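Incidencia: el plazo de revisión de sentencia aparece vencido en expedientes de menores
Módulo: Ejecución y plazos (Gendero)
Estado: Resuelta, pendiente de confirmación en la sede de Enmont
Prioridad: Alta

Descripción inicial (defensoría de oficio, sede Enmont)

Buenos días, y gracias de antemano por la paciencia, que ya sé que escribo largo. Llevamos desde primera hora con un susto considerable. Al abrir en Gendero el expediente de un chico condenado en primera instancia, el panel de plazos nos marca en rojo "Recurso: VENCIDO", cuando la sentencia se nos notificó hace nada y tendríamos que tener 30 días por delante. He mirado otros expedientes de la sección de menores y pasa lo mismo en 4 de ellos. En los de adultos todo parece normal, al menos en los que he abierto.

Lo que más me preocupa es que el aviso automático le ha llegado también a una de las familias, y la madre ha llamado llorando, pensando que se nos había pasado la fecha. La hemos tranquilizado con la copia en papel de la notificación delante, pero comprenderán que no queremos repetir esa llamada.

Ya he cerrado sesión, he vaciado la caché y he probado desde otro ordenador. Igual.

Primera respuesta de soporte

Hola, y muchísimas gracias por contarlo con tanto detalle, que nos ahorra media mañana. Antes de nada, lo importante: el panel no modifica ningún plazo legal, solo lo calcula y lo muestra. La fecha de notificación que consta en el expediente sigue intacta, lo acabamos de comprobar en los cuatro casos. Hemos suspendido los avisos a familiares de toda la sección mientras lo miramos.

¿Nos podría decir si esos expedientes se abrieron directamente en Gendero o si vinieron de la migración de Vusotar? Sospechamos por ahí.

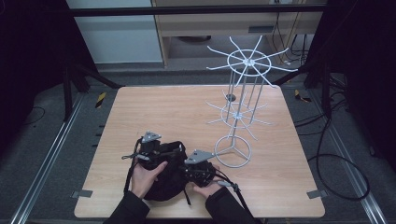 Respuesta de la sede Enmont

Vinieron todos de Vusotar, sí, los trasladó la empresa Ramanauskas antes del verano, en junio, cuando cerraron el programa antiguo. Y ya que estamos, aprovecho para preguntar otra cosa del mismo expediente, que igual tiene relación: en el inventario de piezas de convicción, los objetos importados han perdido el texto libre y solo conservan la categoría. Para que se hagan una idea, una bolsa de tela negra, blanda y arrugada como la de la foto, quedaría ahora como "Efectos, varios", y con eso no hay quien prepare un interrogatorio. En la pestaña de historial el texto original sí aparece, pero hay que entrar pieza por pieza. Si se puede recuperar en bloque nos harían un favor enorme, que tenemos vista el sábado por la guardia y vamos justos.

Segunda respuesta de soporte

Confirmado lo de los plazos, y perdonen la espera. Vusotar guardaba dos fechas por expediente, la del hecho y la de la notificación, y en los casos de menores las almacenaba en el orden inverso. Al importar, Gendero tomó la fecha del hecho como inicio del cómputo. Como entre los hechos y la sentencia habían pasado más de 365 días en todos esos casos, el sistema los dio por vencidos sin dudarlo un instante.

Hemos corregido la lectura de las fechas y recalculado la sección entera. En total había 9 expedientes afectados entre todas las sedes, incluidos los cuatro suyos. Los demás despachos ya tienen su aviso.

Sobre las piezas de convicción: es un fallo distinto, aunque venga de la misma migración. El campo de descripción se importó vacío y el texto se quedó en el historial. Se puede recuperar en bloque de esta manera:

1. Abrir el expediente e ir a Piezas > Mantenimiento.
2. Elegir "Restaurar descripción desde historial".
3. Marcar "Solo campos vacíos", para no pisar lo que hayan reescrito a mano.
4. Pulsar Vista previa, repasar la lista con calma y después Aplicar.

Hace falta perfil de coordinación. Si al entrar no ven la opción Mantenimiento, escríbannos y lo activamos en el momento.

Respuesta de la sede Enmont

Qué alivio, de verdad. Los plazos ya salen en verde y coinciden con nuestra agenda de papel, que no pienso jubilar todavía. La restauración ha ido bien en tres de los expedientes. En el cuarto, la vista previa sale en blanco, y es justamente el de la vista. ¿Puede ser porque está acumulado con otro?

Tercera respuesta de soporte

Exacto, ha dado usted en el clavo. En los expedientes acumulados el historial cuelga del principal, y hay que lanzar la restauración desde allí. Déjennos marcada la casilla "Incluir acumulados" y deberían aparecer todas las piezas. Los avisos a familiares siguen suspendidos hasta que ustedes nos digan, sin ninguna prisa. Dejamos la incidencia abierta hasta recibir su confirmación.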